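Paid Airtime Should Say What It Is

By Vignesh Pillai
Dec 4, 2020
94 shares | 4 comments

A half-hour business program that sells its segments to the companies it covers is an advertisement. It may be a useful one. It may be well shot and accurate in every line. The labeling practice on most of these programs still falls short of what a print publisher would accept, and I think the channels that rent out the time should fix it.

The arrangement works as follows. A production firm leases a block of airtime from a cable channel. It then contacts companies in fields such as water treatment, packaging, dental supply or factory equipment and offers each a segment of 4 to 6 minutes. The company pays a fee, usually described as a contribution to production costs. A press release goes out naming the channel, the date and the host. The segment airs once or twice, and the company receives a copy for its website.

Each step is legal and is disclosed somewhere. The disclosure normally sits at the start or end of the block, in small type, on screen for a few seconds. A viewer who joins during the second segment will not see it. A viewer who watches the clip later on the company's own page will not see it either, as the clip is cut to the segment alone.

Take the case of Ferkier, a maker of pump seals in Clekcombe. Its release last March said the firm had been "selected" for a series on industrial progress. I asked what the selection process was. The reply described a phone call, a questionnaire and an invoice. Okoth, a smaller competitor, got the same call and declined on cost. Its seals were never compared with anyone's, and the word "selected" carried a meaning the process did not support.

The usual defense is that trade viewers know how this works. Some do. Buyers in a plant with 2,000 employees have a purchasing department to check claims. The owner of a small shop does not, and the format is built to look like reporting: a host, a desk, a voice-over, an interview with an engineer in a hard hat.

I would ask for a mark that stays on screen for the full segment, the fee category listed on the program's site, and the same mark kept on any clip supplied to the client. Jitberg, which produces training films, already does the last of these for its sponsored work. The cost is one line in the edit. 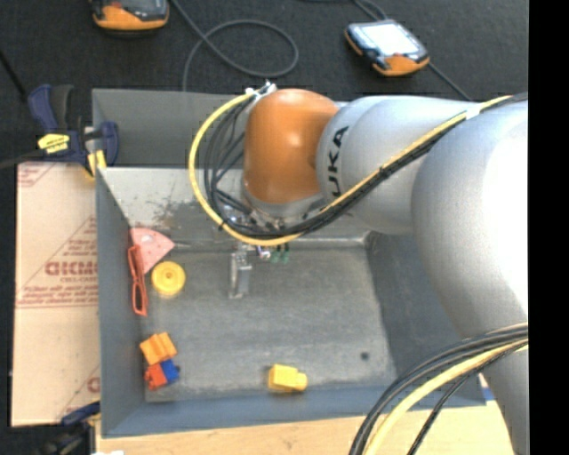 What the press release should carry

The word "paid" belongs in the first paragraph, next to the name of the channel. "Featured" and "chosen" should be dropped unless there was a field of candidates and a written standard. Editors who reprint releases should add the word themselves when it is missing.

Comments (4)

millwright_tom: We got one of these calls. The fee came up in minute 20.

D. in purchasing: I skip the video and ask for the test data.

harrow: Print has run unmarked advertorials for years. Why single out TV?

Vignesh Pillai: Fair point. I would apply the same rule to both.

We use cookies to remember your settings. By continuing to read you accept our cookie policy.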